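Fleury mailroom and records - automation FAQ
Updated Mar 27, 2020

Questions people keep asking on the floor and by email. Answers by Salamatu Asamoah, with help from Kálmán Balogh on the technical ones. Will add more as they come in.

Is my job going away?
No layoffs are planned in records or the mailroom. Two open positions will not be filled, and you should hear that from us and not from the rumor mill. If that changes you get told in a meeting, in person, before anything is signed.

What is Dronby, exactly?
The name for the whole sheet handling project. Picking up large paper, moving it to the scan table, putting it back in the right stack. Driltska is the software part, the screen with the queue on it. People mix the two up, fine, we know what you mean.

Why start with the big sheets?
Because of backs and shoulders, mostly. Site plans and wall charts mean a lot of bending and reaching. We have 1473 of them waiting from the old building. Letters and folders stay by hand for now.

Who is teaching the gripper?
We are. Records staff, on shift, paid at the normal rate. You hold the hand tool and move paper the way you usualy would, and the recordings go to Kálmán's group. You don't need to be fast. Do it your way, even if the person before you did it differently - he wants the different ways.

How long is a session?
An hour at most, then you swap. Your wrist will let you know. Joaquín Zapata keeps the sign-up sheet, put your name down for any open slot. Left-handed people please sign up too, we're short.

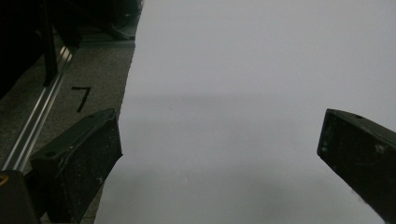

Flat paper is the hard part. A box has sides. A sheet lying on the floor gives the fingers nothing to close on, so most of the session time goes to edges and corners: sliding, lifting, letting go without a crease. If you have a trick for this from years of doing it, use it and tell Joaquín afterward.

What do I do if it tears something?
Stop, leave the sheet where it is, call Clémence Joly. No tape. Practice sessions use blank stock only. Once real plans are in the queue, a tear gets logged under the machine and not under your name.

Does it record me talking?
No sound is kept. Hands and sleeves may show up in the recordings. If you would rather not take part you can say no, no form, no reason needed. It does not go in your review.

Will there be a quota?
Not for people. The target is 1000 sheets scanned by the end of July, and that one belongs to the project. If a supervisor reads you a personal number, send it to me.

Do I get trained for something new?
Yes. 14 places on the Driltska course, first round. You learn to run the queue, clear a stop and check the scans. Pay grade goes up one step when you finish it - agreed in writing, copy on the board by the time clock. Second round depends on how the first goes.

Can I keep doing the job I have now?
For most people, yes. Repair, indexing, the front counter, all still by hand. What goes is carrying and re-stacking. A few of you have told me you like the carrying because it gets you up from the desk. Fair point, and I dont have a good answer yet. Sunita Kanaujia is redoing the rotation so no one ends up in front of a screen all day.

It stopped and the light is on. Now what?
Hands out of the area first. Then the screen will tell you what it wants. If the screen says nothing, press the red button and get Kálmán. Do not reach in to straighten the paper. Yes, even if it's only a little crooked.

Where do I send a question that's not here?
Paper slip in the box outside the records office, name or no name. Or catch Sunita at shift change. Slips get read out at the next floor meeting and the answers go up on this page after.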